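Updated 8/3/24. Most of these questions came to us by email, several of them in capital letters.

# Renting a Kitchen Hour at Merville: Questions We Get

## What is this, exactly?

Merville is a shared kitchen on Ridgeway. You book it by the hour, cook whatever you came to cook, clean up, and go home smelling of onions. We aren't a restaurant, though people do wander in and ask for a menu.

## How long can I book for?

The shortest booking is 3 hours. You will want to book two. Everyone wants to book two, and then everyone is still scraping a tray when the next group arrives. Setup and cleanup both come out of your time.

The longest booking is seven hours. After that we find people stop cooking and start arguing.

## How many people can I bring?

Six at the counters. You can bring more if they're willing to sit down and stay sat, but the room gets warm and the advice gets loud.

## How do I pay?

Through Pustico, our booking page. It will ask you to make an account and then ask you again. We've complained. The $96 deposit goes back to the same card once the kitchen has been checked, usually within a few days.

Please don't leave cash in the flour bin. It happened once and took ages to find.

## What's in the kitchen already?

Pots and pans with lids, baking sheets, mixing bowls, knives, cutting boards, a mug rack, and more wooden spoons than any household could defend. Oil, salt and pepper are on the shelf. Anything fancier, bring it with you - and take it home again, because we now own four jars of the same capers.
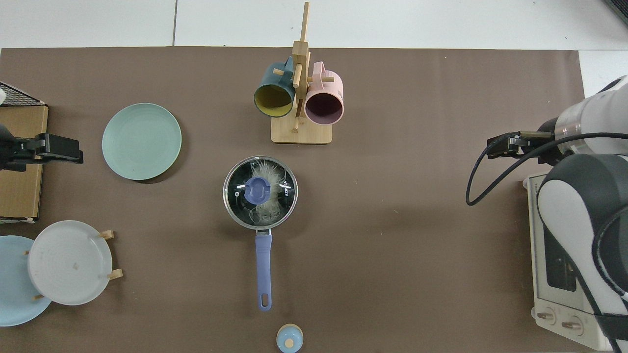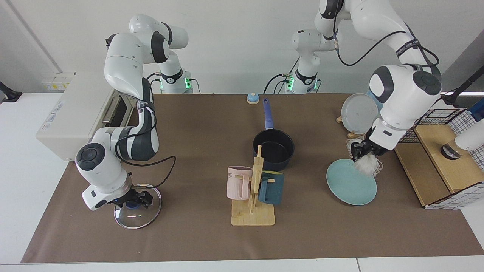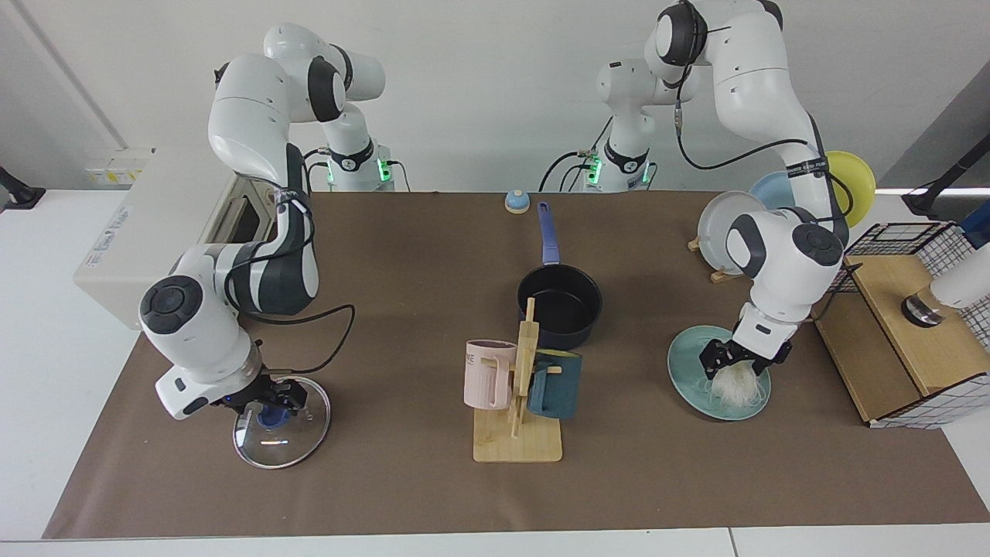
## Can I use the mugs?

Yes. Wash them and put them back on the rack when you're done. Coffee is on the house in the sense that the house has a tin of it.

## A lid doesn't fit my pot. Is it the wrong lid?

Probably. Over the years the lids and the pots have drifted apart, as couples do. Try the drawer under the oven before you write to us. If a glass lid gets chipped, tell us and throw it out. Don't put it back at the bottom of the pile and hope.

## Is there parking?

There are a few spaces behind the building. If they're full, use the lot on Gastard, which is free after six and a five-minute walk with a cooler. It feels longer with two coolers.

## Can I sell what I make here?

That depends on your permits, and we aren't the people who hand those out. Ask the county first. We can send a letter saying the kitchen exists, if that helps.

## What counts as clean?

Cleaner than you think. Wipe the counters, wash and dry what you used, sweep, empty the trash, and check the oven for anything you forgot. In August, please take the trash all the way out to the bins. Leaving it by the back door in that heat is a decision the rest of us have to live with.

## What if I need to cancel?

Give us two days and you'll get everything back. With less notice than that, we keep the booking fee and return the deposit. If you're sick, stay home and write to us - we'd much rather move your date than share whatever you've got.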